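Workshop notebook, gripper club, Tuesday session
Written by Usha Kurup, 80 minutes before the building closes, so please excuse the short sentences at the end.

Present: both second-year pairs and me. The Acharya pair came late from their exam and took over the logging laptop from me at half past four.

Plan for today was bottles. For the Mevthorpe student challenge we must show that our policy can take an upright bottle from the table and put it on the small shelf, in a kitchen setting, with other objects near it. Until last week we had only cups in our recordings, and the score on bottles was poor. So the task for this month is simple to write and slow to do: record many bottle demonstrations by hand, with the gripper, and keep them clean.

Counter at the start of the session: 612 accepted demonstrations. Target before we train again: 700.

First I repeated the rules for the operator, because two people had forgotten the second one. Close the fingers slowly. Wait one breath after the grip before lifting. Keep the wrist quiet when the bottle is in the air. If you bump another object, finish the movement anyway and tell the person at the laptop, and she will mark it. Do not stop in the middle, as a half movement is harder to clean out later than a complete bad one.

We began with the clear bottle with the wooden cap. I was worried about it. A transparent object gives our segmentation model a lot of trouble, and on the screen in the lab it often takes the table behind the bottle as part of the bottle. The cap helps, as it has a definite round shape from above.
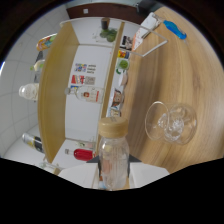 Clear bottle, wooden cap. Wine glass lying on the table to the right.

Notes on this object. The grip should be on the straight part of the body. When the operator takes it too high, the bottle can turn between the fingers, and then the placing angle is wrong by a small amount that is difficult to see with the eye but easy to see in the log. We agreed to write "high grip" in the comment field for these and not to delete them yet. I would like to compare training with and without them.

A question from the younger pair: should the glassware on the table be standing? My answer was no, or not always. In the challenge description the side objects may be in any position, and our old recordings have nearly everything upright. A glass on its side has a very different outline. I asked them to change the positions after every ten recordings and to write the change in the log, also when it is a small one.

The table has a strong wood pattern and I noticed again that the tracking likes it. We lost position much less often than on the plain grey bench in the other room. I do not want to depend on this, so one session in August should be on the grey bench, even if it is annoying.

After the tea break we changed to the white bottle. It is opaque, so the segmentation has an easier life, but white against pale fingers is not a good contrast. In the preview the model drew the edge of the left finger and the edge of the bottle as one line two times. I suggested coloured tape on the fingers. The Acharya pair do not agree, they say that the tape will change the friction and we would have to put it on the robot fingers also. They are probably right. We leave it open and ask on the Trikico user list what other teams do.

Result for the afternoon: 41 new demonstrations accepted, so the counter is now at 653. This is slower than I hoped. Most of the lost time was calibration after the battery change, and I think we should do the change before we start and not in the middle. 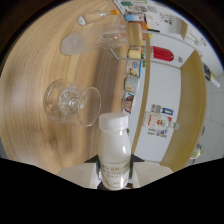

To do before next session

Charge both batteries overnight and label them, the old label has come off.
Write to Brendico about the spare finger pads. Ask for the softer type, if they have it.
Check the "high grip" comments against the log angles. (Usha)
Make a list of side object positions already used, so we do not repeat the same three.
Try the segmentation preview with the lamp moved to the left, only for the white bottle.
Decide about the tape.
Find out if the challenge allows the shelf to be at the side of the table or only behind it. I read the rules two times and I still do not know.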